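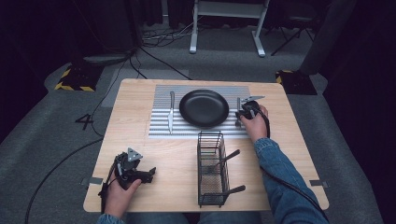
Grurnetti Robotics Club forum > Projects > Student challenge builds

Thread: Table setting task, how many demos before we train again?

wombat_servo
Posted 2/1/25, 9:12 am

Morning all. Second-year mechatronics, first proper go at imitation learning, and I'm the one who got talked into running the table setting task for the Hulener challenge. The rules want a placemat, a plate, a knife and a fork, with the cutlery starting in a caddy and ending up beside the plate. We collect with the hand-held grippers, one in each hand, sitting at the little table.

As of last night we've got 351 demos. I trained on the lot and the policy is great at the plate and hopeless at the caddy. It goes down over the cutlery, closes on nothing, lifts up very confidently and then carries that nothing across to the mat and puts it down neatly. I laughed the first time. By the tenth I'd gone off it a bit.

So, do I keep collecting, or is there something wrong with what I've already got? I've got a team of four, two of whom have work on weekends, and we need a submission in before the end of February. I can do maybe two more decent sessions.

Things I've already checked: marker plates are on tight, both grippers calibrated at the start of every session, jaw width is logging on both sides.

kettlebot
Reply

Look at how you're reaching into the caddy before you collect a single extra one. What's it made of? If it's the black wire mesh one from the club cupboard, we had that last year and it was a pig of a thing. The handles are dark, the wire's dark, the gripper fingers are black as well, and from a wrist camera it all turns to soup. We bought a white one and our success rate went up the same arvo.

wombat_servo
Reply

It's the mesh one, yeah. Parallel wires across the opening and finer mesh down the sides. I did wonder. But the Hulener kit list says "utensil caddy, any", and I'd have to recollect everything if I swapped it, wouldn't I?

kettlebot
Reply

Probably. I'd do it anyway. 100% I'd do it anyway.

pavlova_dynamics
Reply

I wouldn't! Changing the caddy gets you an easier task and a policy that only knows one caddy. Judges bring their own props in the final round and last year theirs was darker than ours. If you can get it going on the mesh one you're laughing.

What I'd ask is how the utensils are sitting when you start. Do you reset them the same way each time? People think they're being random and they really aren't. I went back through mine once and I'd been leaving the handles poking out to the right in nearly every one (I'm right-handed, so that's where they flopped when I dropped them in).

wombat_servo
Reply

Oh no. I've just scrubbed through a bunch from Thursday and it's the same for us. Handles lean right, over and over, sometimes one of them way down low near the bottom of the basket. When I ran the policy for the team I'd dropped them in leaning left without thinking about it. Ok, that could be most of it.

shawky_i
Reply

Ismail Shawky here, I look after the collection bay at Biltdale on Saturdays so I've seen a fair few of these sessions. Three things from me.

First, cables. Both your grippers are wired, one drops off the left side of the table and the other loops down the right. Please don't let either of them lie across the mat during a demo. I've watched people flick the right one over the fork without noticing and then do the next five with it sitting there.

Second, the grey tape on the table edges is there so the table goes back in the same spot. If it peels, tell me and I'll redo it. Don't guess.

Third, slow down at the caddy. Everybody rushes that part. Watch your own hands on the replay and you'll see the jaws are already closing while they're still coming down.

wombat_servo
Reply

Thanks Ismail! Guilty on the third. I get into a rhythm after the first twenty or so and the whole thing turns into one swoop.

Is it ok to pause with the jaws open above a handle, or does that teach it to hover forever?

shawky_i
Reply

A short pause is fine. A long one does teach it to hover. Half a breath, down, close, half a breath, up.

gumnut_kinematics
Reply

Going to disagree with most of this, sorry. I think the number's too low and the rest is fiddling. When we did the Ragab cup-stacking task our first team had 320 demos and it was rubbish, and we kept collecting with exactly the same sloppy hands until we had 1333, and it was fine. Nobody slowed down for anything. More data smooths out your bad habits, as long as you've got more than one person doing it.

pavlova_dynamics
Reply

Cups, though. A cup gives you a centimetre of forgiveness on every side. A fork handle between wires gives you bugger all. And you had eleven people on that roster, wombat has four and two of them are pulling shifts.

gumnut_kinematics
Reply

Fair on the roster. I still reckon it's a mistake to go hunting through the set for "bad" ones and binning them. Every time someone does that on here they throw out the recoveries, which are the most useful bit. If you missed the handle, had another go and got it, KEEP that one.

wombat_servo
Reply

I've been binning those :( Every single one where I missed first go. I thought they'd confuse it.

kettlebot
Reply

Don't feel bad, the club wiki says to bin them. Someone should fix the club wiki.

tinyactuator
Reply

Lurker, first post. I was on the table setting team in my first year and we used both hands for the cutlery, left gripper steadying the caddy while the right one pulled the utensil out. The caddy's light and it tips if you catch a wire. Are you doing that or is the left hand just parked?

wombat_servo
Reply

Bit of both, and that's a good question. When it's me I hold the left one low, down the near end of the table, and bring it across if the caddy moves. Our other main demonstrator keeps hers well out of the way the whole time. So I guess the policy's seen two different left hands and has picked one that's halfway between — it sort of drifts in towards the caddy and then thinks better of it.

tinyactuator
Reply

That'd do it. Pick one and write it down. We wrote ours on a card and stuck it to the wall, start pose and all, and the person not collecting read it out before each run. Felt like kinder but it worked.

gumnut_kinematics
Reply

See, I'd leave both styles in! Two ways of doing it is fine if there's enough of each.

shawky_i
Reply

With enough of each, yes. They haven't got enough of each and they've got two sessions. I'd pick one.

pavlova_dynamics
Reply

Seconding Ismail. Also wombat, what do you do with the plate? Does it start on the mat or do you place it as well?

wombat_servo
Reply

Plate goes down first, centre of the mat, then cutlery either side. That part we've basically got. The mat's grey and white stripes and the plate's black so it's dead easy to see, which maybe made us lazy about the rest. I trimmed the plate bit off over 300 of them last week to see if the cutlery got better on its own and it made no difference at all, so that was a night I won't get back.

kettlebot
Reply

Try shifting the caddy around while you're at it. If it's always standing bottom centre in front of the mat, you've taught it a place on the table and it's barely looking at the caddy. Move it a hand's width each way.

wombat_servo
Reply

It's near enough in the same place every time, yep. Ok. Plan for this arvo's session, shout if it's silly:

Same mesh caddy, sorry kettlebot. Left gripper steadies the caddy every time, both demonstrators. Handles reset left, right and straight, with someone else doing the reset so I can't cheat. Caddy moves a bit between runs. Keep the misses if we recover. Half a breath before closing.

Then retrain on old plus new and see if it still carries invisible forks.

gumnut_kinematics
Reply

Train one on only the new ones as well. I'd like to be proved wrong properly.

tinyactuator
Reply

Tape the caddy's spots out with something you can peel off before each run, or you'll drift back to the middle by lunch. We did.

shawky_i
Reply

Not on my tabletop with that green stuff from the hardware shop please, it leaves gunk. There's a roll of grey in the drawer under the monitor. Bay's yours from one, I'll be out the back until four.

wombat_servo
Reply

Legend, see you at one. I'll put the replays up tonight if the upload behaves — kettlebot, if the mesh still turns to soup I'll come and borrow your white one.

kettlebot
Reply

It's got pens in it now but you're welcome to it.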